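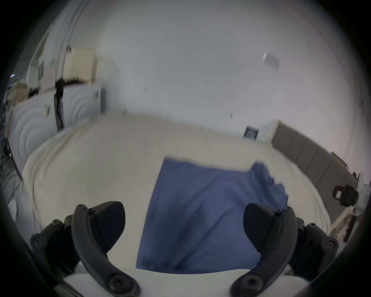
About Flarnberg

Flarnberg is a small school for household work. We teach folding, ironing, bed making, mending and the general running of a linen closet. We have been open for seven years, and in that time we have been asked again and again whether a person needs a class to learn how to fold a towel.

Probably not. Most people who come to us can already fold one. What they can't do is fold thirty so that they fit the shelf they own, or get a cloth flat when one corner keeps riding up. If your towels fit your closet and you don't mind how they look, keep your money.

How we started

Agathe Gilbert opened the school after two decades in hotel laundries. She had read a good many books about tidying and didn't believe most of them. Some promised calm. Others promised a new life by the weekend. Agathe tried the methods on her own sheets and found that a few worked, several made no difference, and one or two took longer than leaving everything in a heap. The first course was built from the few that worked, and she taught it in her dining room on Costness Street to anyone who answered a card in the hardware store window.

Ásdís Thygesen joined in the third year. She teaches mending and stain care, and she is the reason we no longer teach the rolled napkin. She asked what it was for and we didn't have an answer.

What we teach

The Flat Work course is where most students begin. It covers towels, napkins, pillowcases and dish cloths. You spread the cloth out, smooth from the middle toward the edges, square up the corners and only then make the first fold. The first evening is mostly smoothing. People find this dull and we have not found a way around it.

Big Linens covers flat sheets, fitted sheets and tablecloths. Yes, we do the fitted sheet. It will not come out as a perfect rectangle, and we are suspicious of videos in which it does.

The Closet course is about shelves, sizes and what to get rid of. We won't ask how a pillowcase makes you feel. We will ask when you last used it.

Mending with Ásdís runs on its own schedule, with fewer seats. Bring something torn that you would really like to wear again.

What we don't promise

We don't say you will save hours each week. We have seen other schools make that claim and have never seen how they worked it out. We don't hand out certificates either, though people ask. We do keep a plain record of attendance: 126 students finished a course last year, and about 2000 have sat through at least one evening since we opened. Whether they still fold the way we showed them, we can't tell you.

We take no money from makers of detergents, hangers or storage boxes. Companies do write to us. If we mention a product in class, one of us bought it.

Where to find us

Flarnberg is on the second floor of the Carbone building, 2734 Fleneck Avenue. Use the side door and go up the stairs on the left. Single evenings can be booked without signing up for a whole course, and we suggest trying one before you pay for more.

Page last updated Thursday, August 26, 2021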